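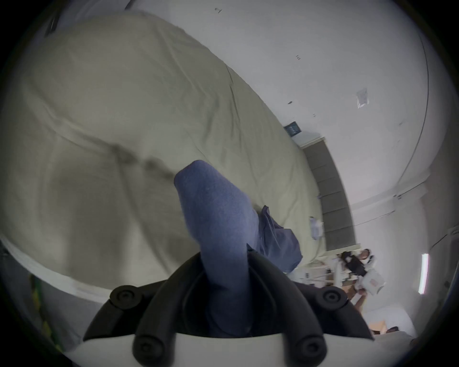
Domestic Space Research Group, School of Housing Studies, Londville

Print this page | E-mail this page

4.2 What counts as a tidy bed?

Figure 2 (both parts) shows a bed of the kind that gave our raters the most trouble. The duvet covers the mattress, but it is creased from end to end and there is a blue cloth on it. Under the Sumitcombe checklist, which we were asked to test, the rater must mark a bed as "made" or "unmade" and then give the whole room a tidiness score that leans heavily on that first mark. We had doubts about this before we began and we have more of them now.

The case for the checklist rests on 2857 room records gathered at Clolden. Rooms with made beds scored higher for tidiness, and the authors of the checklist take this as proof that the bed is a good guide to the rest of the room. We are not persuaded. The same rater filled in both boxes, usually within the same minute, and the bed is the largest thing in most of these rooms. A rater who has just written "unmade" is unlikely to look kindly on the desk. A link between the two marks is what we would expect even if beds told us nothing at all.

We therefore asked 8 raters to mark the beds in 16 rooms at Joseph House, working separately and with no room score to fill in. They agreed well at the two ends. A bare mattress with the covers on the floor was unmade for everybody, and a bed with the duvet squared off and the pillows lined up was made for everybody. In between, agreement fell away. Three matters came up again and again in the raters' notes: creases, loose cloth and small belongings.

Creases are the simplest of these and the checklist still has no clear rule for them. It speaks of a duvet "drawn up smoothly". A thick duvet does not lie smoothly unless it is shaken out and pressed down by hand, and it will not stay so once somebody has sat on it. Some raters allowed for this. Others did not, and one marked down every duvet with a fold in it, thick or thin. We suspect that the checklist was drawn up with sheets and blankets in mind, where a crease does suggest that a step has been left out.

Loose cloth is harder. A towel, a shirt or a cleaning cloth on top of a bed may have been dropped there, or put there on purpose to be folded. The bed is often the only flat surface in a small room big enough to fold anything on. A rater who comes in halfway through the folding will record a mess, and a rater who comes in later will record none. The checklist treats these as two different sorts of household. To our eyes they may be one household visited at two different times, and a single visit gives no means of telling.

Small belongings raise the same problem in another form. In Figure 2 (second part) there are two phones side by side on the duvet near the headboard, with a small crumpled white item next to them. Are they clutter? The checklist says that any object "not part of the bedding" counts against the bed. By that rule a phone is as bad as a dirty plate, and a cushion may or may not be allowed depending on how one reads "bedding". Our raters read it both ways.
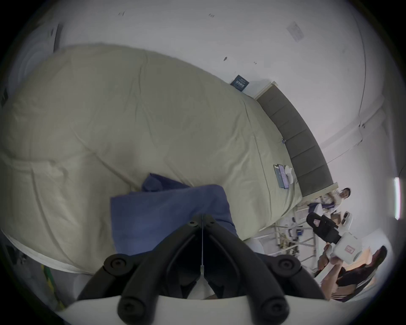
One reader of an earlier draft objected that we were asking too much of a short form. Any checklist, the reader wrote, has to draw its lines somewhere, and a few awkward beds do no harm when the records run into the thousands, "for the odd cases will wash out". We have thought about this and cannot accept it. Odd cases wash out only if they fall evenly on both sides. A person living in one room, with no table to speak of, will keep more on the bed than a person with a whole flat, and will be marked down for it each time. Adding more records makes that error look firmer and does nothing to remove it.

The reader also asked whether we would drop the bed from the checklist altogether. We would not go so far. An item that splits the made from the unmade could be kept if creases were left out of it, and if things lying on the covers were noted separately and given no score. Whether the item would then be of any use is another matter. We tried this shorter wording with the same raters in June and their marks came closer together, but they had seen the rooms before and may simply have remembered them. A fresh set of raters would be needed, and fresh rooms as well.

Until that is done we would advise against using the bed mark on its own, and we would treat the Clolden findings with some care. The question of wardrobes and open shelves is taken up in 4.3.

Print this page | E-mail this page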